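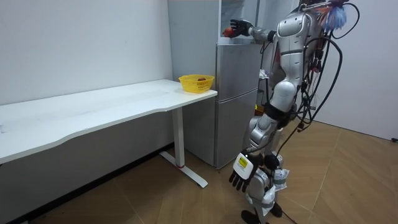

Settlement and Land Use in the Welholm District
Speaker notes, regional planning session, March 2026

Opening

Good morning, and thank you to the district office for the invitation. This talk covers the pattern of settlement in the Welholm district, how it came to take its present form, and what it means for the revised land use plan. The full report is available from the planning desk. These notes follow the order of the slides. Questions will be taken at the end, except for short points of fact, which may be raised at any time.

Slide 1. The district in outline

The district lies between the Omley River and the Hafstein ridge. It contains 13 recognized settlements, of which two, Welholm and Omley, have the legal status of towns. The others are villages and hamlets. Land held outside any settlement boundary is recorded as open country, whether or not anyone lives there. Members of the audience who work with the national tables should note that open country in those tables is defined by density, and the two sets of figures will not match.

The population at the last district count was 3,948. That count included seasonal residents who had been at their address for the full month of February. Earlier counts did not include them. Comparison with earlier totals should be made with care, and the report gives both versions where the records allow.

(Pause here. Leave the map on the screen while the handout goes around.)

Slide 2. The older pattern

The oldest settlements stand on the gravel terrace above the river. The ground there drains well, it is high enough to escape the spring floods, and it gives access to both the wet meadows below and the grazing above. Houses were placed close together along a single lane, with long narrow plots running back toward the slope. The plot lines can still be traced in Omley, where many present fences follow them.

Hafstein is different. It grew up at the point where the ridge road crosses the drove route, and its houses are set around an open green. The fields came later and are irregular in shape. Early surveyors described the place as a market with a few dwellings attached, and the tax rolls bear this out.

Point to stress: the district did not have one form of settlement spreading outward from a center. There were two forms side by side, serving different uses of the land, and they remained separate in law until the parishes were joined.

Slide 3. The railroad and after

The branch line followed the river and passed below the terrace. A station was built on low ground, some distance from old Omley, and a second cluster of houses formed next to it. Residents still speak of Upper and Lower Omley, although neither name appears on the official map. Lower Omley has wider streets, smaller plots, and most of the district's brick buildings.

Hafstein lost its market within a generation of the line opening. Its green was partly enclosed, and several of the larger houses were divided. The ridge road carried little traffic until it was paved.

When the line closed, the rail bed passed to the district. Most of it is now a footpath. The section nearest Welholm was sold in separate lots, and this is the reason the path stops short of the town. A continuous route would require the purchase or lease of four parcels, shown in gray on the slide.
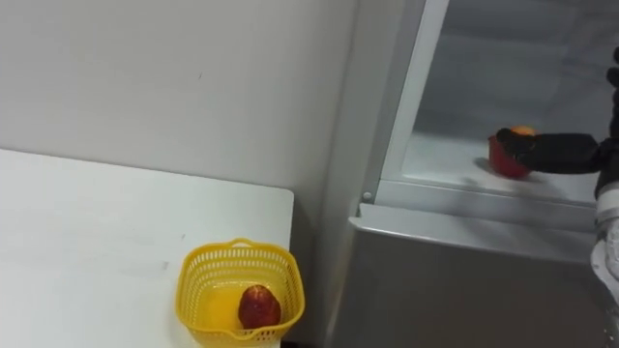
Slide 4. Present conditions

Growth over the recent period has been concentrated on the southern edge of Welholm, in the area known as Jomico. The name comes from the seed company that once owned the land, and the planning office has kept it for lack of any other. Housing there is laid out in short closed streets with one connection to the main road. Walking distances to the school and the clinic are much longer than the map suggests.

The upland hamlets have continued to lose year-round households. The number of dwellings has changed very little, as houses that fall vacant are commonly kept for summer use. For water supply and road clearance the district must plan for the dwellings. For school places it must plan for the households. The current plan uses one figure for both purposes, and the report recommends that this be corrected.

(If time is short, omit the next paragraph and go directly to slide 5.)

The river meadows remain almost free of building. Flood rules are part of the explanation. Common grazing rights, which are held by the terrace farms and cannot be sold apart from them, have had at least as much effect.

Slide 5. Matters for the revised plan

The report asks the district to consider the following.

Settlement boundaries in Omley should be redrawn to treat the upper and lower parts as one place, with the slope between them kept open.

A second road connection, or at minimum a footway, should be provided from Jomico to the school road before further lots are approved.

The plot lines of the terrace villages should be entered in the register of historic features. Entry would not prevent building. It would require that an applicant show the old lines on the site plan.

Seasonal and year-round residence should be recorded separately in all future counts.

Sources and maps

The historical maps come from the district archive and may be copied for study. The modern base map is under license and may not be reproduced without written permission from the planning desk. Field names are spelled as they appear in the Hafstein survey, including where the spelling differs from current road signs.

Written comments on the draft boundaries should give the parcel number and be sent to the planning desk at Welholm.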